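Laundry corner opens in the back room on Coste

If you've been down Coste lately with a bag of dirty shirts over your shoulder, I have good news. The neighborhood laundry corner in Grumedville is open, and I went by in the morning to have a look (and, okay, to do a load of my own).

It's a small place. Odette Gilbert and Thierry Aubert had been talking about it since the old laundromat on Lustska closed, and in March they finally got the keys. The fund drive brought in $3229, which paid for the plumbing and left enough over for soap. I remember the first meeting, when the total stood at $358 and we were all eating Thierry's crackers and trying to look hopeful!

The room has gray striped carpet, which I would not have picked for a place with a washer in it, but Odette tells me it came with the lease and new flooring was quoted at $2000. So carpet it is.
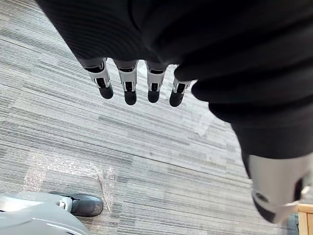 You sign up on the sheet by the door, and each slot is 90 minutes, long enough for a regular wash and a bit of folding. Margaux Maillard is keeping the sheet for now. She'd like everybody to write their name so it can be read — she has already called two wrong people about the same pair of jeans. Soap is free for the first month. After that there will be a jar.

Please check your pockets before you load, and please take your things out when the cycle ends. If you're late, the next person is allowed to move your clothes to a basket, and they'll be waiting for you there. Dark things and colors can go in together on cold as far as I'm concerned, but Capucine Marty heard me say that and gave me a look, so maybe ask her instead.

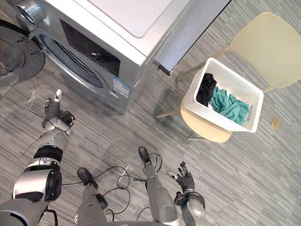
The washer with its door open, and a basket of clothes on the chair beside it.

There's no dryer yet. Timothée Texier has found a used one over in Pornden for $1494, delivery included, and the group will decide on it at the next get-together. I'm for it, if only for the winter. Until then you carry your wet stuff home, so bring a bag that doesn't leak. I used a paper one and got as far as the corner.

The room is open from 8 in the morning to 7 in the evening. If you want to help out with an hour at the door, talk to Odette. And if you're missing a striped pillowcase, I took it home by mistake with my towels. It's clean, it's folded, and I'll drop it off with Margaux.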